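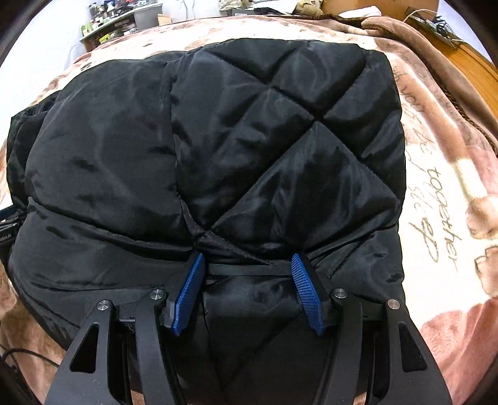

A quilted black puffer, folded on a plush blanket.

Putting Winter Away
The padded coat is the bulkiest item in most closets. Its care in the off season deserves more attention than it usually receives.

By Pei-shan Ko

Each January, the textile care workshop at Plelham receives its largest number of inquiries about a single kind of clothing. The questions concern padded coats: how to wash them, how to fold them, and where to put them in an apartment that was not built with them in mind. By spring the same coats are on shelves, under beds and in hallway closets, and many will come out again in the fall with flat shoulders and permanent creases.

The workshop was established to advise households on the upkeep of ordinary clothing. In its most recent year it answered 3235 written inquiries, of which 929 dealt with quilted or padded outerwear. Staff members attribute the figure to the spread of the puffer coat from the ski slope to the school run, and to the fact that few people were taught at home how to look after one.

Quilting is much older than the modern puffer. The workshop's study collection includes a quilted petticoat dated 1835, its wool filling held in place by hand-sewn diamonds. The stitching serves the same purpose in a coat made today. It divides the filling into sections so that it cannot slide to the hem, and it leaves lines along which the garment will bend more readily. Where a coat combines quilted panels with smooth ones, the two parts behave differently. The smooth panel holds its air longer and resists the hand, while the quilted panel gives way at the seams.

The method taught at Plelham takes account of this difference. The coat is zipped or snapped closed and laid face down on a bed or a clean blanket. A soft surface is preferred to a tabletop, as the outer fabric of many padded coats is smooth and tends to travel. The sleeves are brought across the back, one over the other. The sides are then turned in toward the center, and the coat is folded upward from the hem in two wide turns. Air should be pressed out slowly with the flat of the forearm, starting at the hem and moving toward the collar, where it can escape.

Students are asked not to chase every wrinkle. A padded coat will never make a square parcel, and a firm hand does more harm to the filling than a shallow dent does to the shell. The pinched creases that form where two seams meet will relax once the coat is hung up again. Tight rolling and vacuum bags are discouraged for storage longer than a few weeks, particularly for down.

Cleaning comes first. Body oils at the collar and cuffs darken with time, and a mark that is hard to see on black fabric in March may be quite plain by October. The care label should be followed in all cases. After washing, the coat must be completely dry through to the middle of the padding, and this can take almost 2 days on a rack in a cool room. A coat that feels dry on the outside but heavy in the hand should be left longer.

For the container, the workshop recommends breathable cotton. The storage bags sewn for its classes at Wotona have a wide opening and a single drawstring, and are cut large enough that the coat need not be forced. A bag should be placed at the top of a pile. Heavy blankets belong underneath, where their weight can do no damage.

Households with little closet space may prefer to let the coat and the bedding share a shelf. At the Itura branch, where many students live in one-room apartments, the spare blanket is folded to the width of the shelf and the coat is set on it without a bag, under a loose cotton sheet. The arrangement is easy to lift down on a cold morning in May.

Classes in the care of winter clothing are held at Plelham, Wotona and Itura. A printed folding guide is available on request from the workshop office at Vaher.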